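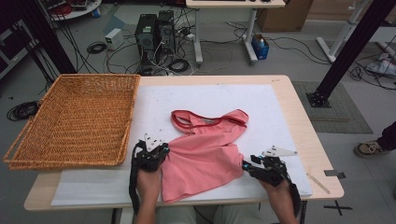

4. Setting Up the Folding Station

Section 4 covers the preparation of the table, the checking of the hand-held grippers, and the first practice run with a single garment. It applies to members building the Kondel hand-held gripper kit in the Stellia shared workshop. Complete Section 3 (Assembly of the Grippers) before starting.

4.1 Preparing the table

1. Lay the white sheet on the tabletop and smooth it toward the corners. A narrow band of bare wood may remain along the front edge.
2. Place the basket to the operator's chosen side, open top up. Confirm that it is empty.
3. Place one garment near the middle of the sheet. A sleeveless top is suitable for the first run. Do not flatten the garment by hand; it should lie in loose folds.
4. Remove pins, badges, and any other hard items from the garment.

Note: Contrasting trim at the neckline and armholes makes the straps easier to find when the fabric is bunched. Plain garments should be left until the operator has finished the practice set.

4.2 Checking the grippers

1. Hold one gripper in each hand by its black handle.
2. Close and release each set of jaws 10 times before the first run of the session. The jaws must open fully each time.
3. Inspect the blue accents on the jaws. Replace any part that is cracked or lifting.
4. Check that the white plate on each gripper is firmly seated. If a plate moves under light pressure, tighten its screws as described in Section 3.6.
5. Let any strap or cable hang clear of the work area.

Caution: Keep fingers behind the jaws at all times. Do not test the closing force on skin.

4.3 Practice run

1. Sit or stand squarely at the table, with the garment between the two grippers.
2. Bring the jaws to the left and right sides of the garment. Press lightly until the fabric begins to gather.
3. Close both grippers and lift the garment 100 mm above the sheet. Hold for a slow count of three.
4. Lower the garment, spread it, and fold it once along its length.
5. Place the folded garment in the basket and release both grippers.
6. Enter the result in the Nirkden log sheet as complete, dropped, or stopped.

Each member should finish 57 practice runs before moving to Section 5. Runs marked as stopped do not count toward this number.

Note: If the sheet shifts during a lift, the grippers are being pushed down too hard. Smooth the sheet again and repeat the run.

4.4 Floor and cables

Keep loose cables coiled and out of the walking path. Leave the taped floor mark in place; it is used to return the table to its position after cleaning. Other members must stay outside the posts while a run is in progress.

Caution: Switch off the power supply before moving any cable behind the table.

Worn jaw parts may be exchanged at the Mizuno parts shelf. Write the gripper number on the bag.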